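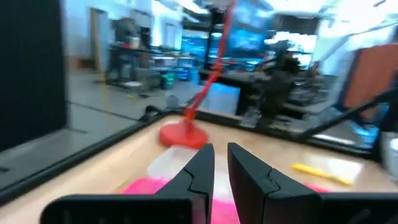 Household and Shop-Floor Chores: Frequently Asked Questions
By Helmi Seppälä
Updated December

Can a machine do household chores yet?

Some of them, in part, under supervision. Machines with one job have done floors and dishes for years. The question usually means something else: can one general-purpose machine clear a table, fold a towel and put the scissors away in a home it has never been in? As of this update, no system we have tested does that without a person on call.

What counts as a chore on this page?

A task with a start state, an end state and no fixed positions in between. Clearing a desk qualifies. Pressing a button on a washing machine does not. We use the same rule for shop-floor work: kitting loose parts into a tray is a chore, while moving a part from one fixture to another is ordinary automation and was solved long ago.

Why is so much of the testing done on tabletops?

A tabletop limits reach, lighting and the number of things that can go wrong. It also covers a large share of real tidying. Pens, cases, small tools and trays turn up in kitchens, offices and packing stations, and the handling skills carry over fairly well between them.

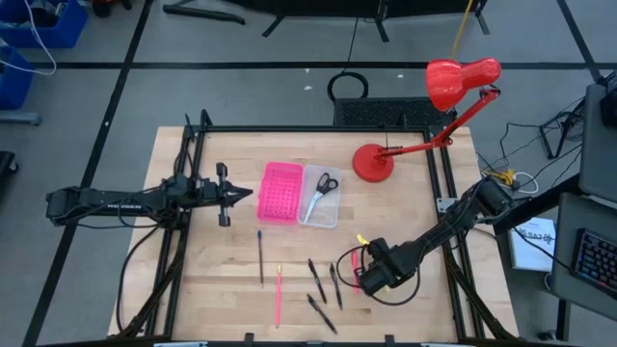 Desk-clearing task: two arms, pens and markers, a pink box and a tray with scissors.

Why are pens difficult?

A pen is thin, it rolls, and it lies close to the surface. A parallel gripper has to come down within a few millimeters of the table without striking it, then close evenly on both sides. If one finger touches first, the pen turns. Two pens lying near each other add a planning problem, as the finger that clears one may push the other.

Are two arms better than one?

For tidying, usually. One arm can hold a container steady while the other loads it, and each side of the table has an arm within reach. The cost is coordination. Both arms share the space in the middle, and a cautious controller will make one wait for the other. In the Maronine trials that Preben Stougaard ran for us, waiting made up most of the difference between the machine's time and a person's.

How are the machines taught?

Mostly by demonstration. An operator guides the arms through the task many times, and a model is trained on the recordings. Our current desk-clearing model was trained on 1,609 demonstrations. Each one starts from a different layout. Early sets with tidy, repeated layouts gave good results on those layouts and poor results elsewhere.

How is a run scored?

A run is complete when every loose item is in its assigned place and nothing has left the table. Partial runs are recorded by item. We allow 10 minutes. The last test block was 225 runs, scored by Tharushi Kodikara from video, with a second scorer for disputed cases. A retry is permitted and logged. An operator touching the table ends the run.

What do failures look like?

Missed grasps are the most common and the least serious, as the arm can try again. Dropped items come next. The failures that matter are the ones the system does not notice: it closes on nothing, carries the nothing to the tray, opens, and moves on to the next item. Better checks at the fingers help with this — wrist cameras in particular — but have not removed it.

Does lighting make a difference?

Yes. Clear and frosted plastic are affected most, because their edges are hard to separate from the surface under them. Polished tabletops add reflections. We do not correct for either during a test.

Which chores are closest to practical use?

On the shop floor: kitting, sorting returns, and loading trays where a missed item is caught at the next station. Steinar Mogensen's group at Eyvindsson is working on the last of these. At home: sorting small items on a clear surface. Cloth is further off. Anything with liquid, heat or an open blade is further still.

Will it work in my kitchen?

Not without setup. Expect to fix the arms to a rigid frame, define the work area and record demonstrations with your own objects. The Stilell setup guide lists 3 mounting patterns; all of them assume a flat, level surface.

Can I send in a chore for testing?

Yes. Describe the objects, the start state and the end state. Submissions go to Sigrún Bundgaard and are reviewed before each test block.

This site uses cookies to remember your settings and measure traffic. By continuing to browse you accept our cookie policy. Accept | Manage preferences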